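Ticket 2443
Queue: Packaging / returns
Product: Sokberg open-top carton, single wall
Status: Open, waiting on supplier
Priority: Normal

Reported problem
Cartons from the Drimeo delivery are failing at the corner joint. The pick area sends them back as unusable. Stock on hand from this delivery is 382 cartons.

Log

08:40 Ticket opened. Label on the pallet matches the order: 900 cartons, Eketti warehouse, bay 16.

09:15 Checked storage. Pallet is off the floor, wrap intact on three sides. No leak reported in the bay.

10:05 Inspected a returned carton. Corner joint open along a vertical slit, board torn and frayed at the rim above it. Walls otherwise hold their shape. Scuffing is cosmetic and not part of this ticket.
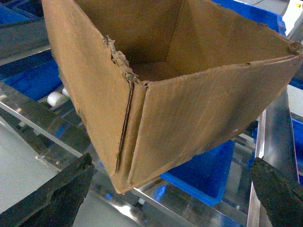 Torn board, both photos.
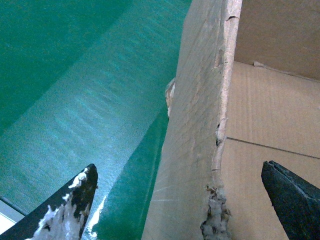 10:30 Tried paper tape over the joint, outside only. Tape lifted when the carton was loaded. Not accepted as a fix.

11:10 Tried tape inside and outside, with a two-inch overlap past the joint. Held under the normal load. Acceptable for internal moves only, not for shipping.

13:20 Asked Ozoliņš for the glue line spec and the January batch record. Also asked if the joint was changed from stitched to glued.

14:45 Reply from Ozoliņš: batch record to follow. No answer on the joint.

Workaround
Press each corner by thumb before filling. If the joint opens, set the carton aside and mark it 2443. Do not flatten it, the supplier may want it back.

Next action
Hold bay 16 until the batch record arrives. Use the older cartons from bay 4.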